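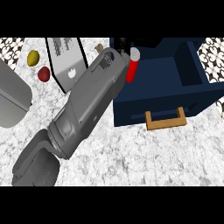 Press 2, Hellwig lid tool, 3/1/22

Short shots again on cavity 6. The other cavities fill fine and look smug about it. Raised melt temp one notch, then another, and got flash on cavity 2 for my trouble. Put it back.

Lemlem thinks the vent is plugged. Kristof thinks it's the resin. Kristof thought it was the resin when the chiller quit.

Pulled the tool after 313 shots. Vent on 6 packed with brown residue, so one point to Lemlem. Cleaned with brass brush and solvent. Log says it was last cleaned in June, initials illegible, handwriting suspiciously like mine.

Restarted with the original settings. First parts full, gate vestige still ugly. Butville wants 2,000 lids and has opinions about gate vestige.

To do: ask Frans for the vent depth drawing (the real one). Dry the next bag of resin properly, mostly so Kristof stops bringing it up.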